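Most pages about anti-fatigue mats are written by people who sell anti-fatigue mats. We sell them too, so treat what follows with the same suspicion. We have tried to keep the claims down to things you can check with your own feet.

# Favano standing mat

**Sizes:** single, double, and cut to length from the roll
**Colours:** charcoal, or charcoal with a yellow border
**Thickness:** 22 mm
**Roll width:** 1,000 mm
**Made by:** Trodumach
**Order code:** FAV-221

## What it is

A foam mat with a tougher skin bonded to the top. You put it on a hard floor and stand on it. The edges slope down to meet the floor so that trolleys and toes don't catch on them, though a trolley with small hard wheels will still bump, whatever the box says.

The maker describes the foam as "responsive". We asked what it was responding to and didn't get much of an answer. In use it gives a little under the heel and comes back when you step off. That's all we'd want it to do.

## Does it work?

It depends what you mean. Standing on a mat is more comfortable than standing on bare concrete, and most people notice by mid-afternoon. Whether a mat does anything for your back, your circulation or your "energy levels" is another matter. The leaflets we're sent are full of words like *may* and *can help*, and we've stopped passing them on to customers.

If you stand in the same place for most of a shift, a mat is worth having. If you walk about a lot, spend the money on decent insoles, which go where you go. We sell fewer mats by saying so.

We'd also be wary of going too thick. A very soft mat feels lovely in the showroom for a minute and then your ankles are working all day to keep you upright. The Favano is on the firm side and some people are disappointed when they first step on it. Give it a week.
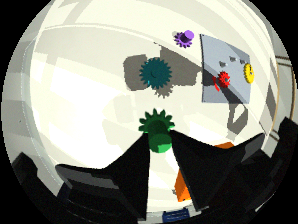 The other thing to settle before ordering is what ends up on your floor. The standard skin puts up with water and ordinary washing-up liquid. It does not like oil, and it goes tacky if oil is left standing on it. There is a nitrile version for oily places, at a higher price, and it smells of rubber for the first fortnight. Air it before you lay it if you can.

## Compared with the others we stock

| | Favano | Khurana Soft | Nernutar Grid |
|---|---|---|---|
| Feel | Firm | Very soft | Hard |
| Lets liquid through | No | No | Yes |
| Oil | Nitrile version only | No | Yes |
| Sloped edges | On all four sides | On all four sides | Sold separately |
| Easy to lift and clean under | Fairly | Yes | No, it's heavy |

The Khurana is the one people choose when they try all three in their socks. It's also the one that comes back most often. The Nernutar is really a drainage tile with a comfort claim stuck on it, but behind a bar or by a sink it's the right thing to buy, and we'd point you there first.

## About the figures on the packaging

The box carries a line about the foam keeping its shape over 400 hours of loading. Fine, but 400 hours isn't long for something that gets stood on every working day, and it doesn't say how heavy the load was. We have asked for the test sheet. Until it arrives we won't print the number as a selling point.

Our own rule is duller. Press your thumb into the part where people stand, then into a corner. If the two feel clearly different, the mat has had it.

## Laying it

- Sweep first. Grit under the mat will work its way in.
- Unroll it the evening before and leave it flat.
- Cut from the back with a sharp knife and a straight edge.
- Cut sides have no slope. Put them against a wall or bench.
- No glue. If it slides, the floor is dusty or wet.

## Cleaning

Mop and mild detergent. Don't use a pressure washer, which lifts the skin at the corners, and don't drag the mat outside by one end – the bond between skin and foam is the weak point on this product and that's how it goes. We'd like to see Trodumach sort that out. They changed the adhesive in November and it seems better, but we haven't had the new ones out long enough to say.

## Returns

Uncut mats can come back if they're clean. Cut lengths can't, unless there's a fault. Peeling at a corner in the first year counts as a fault with us, whether or not the maker agrees.

Samples are free and about as big as a paperback, so they'll tell you about the firmness and the smell and not much else. If you can get to the trade counter, there's a full-size one on the floor by the till. Stand on it while you queue.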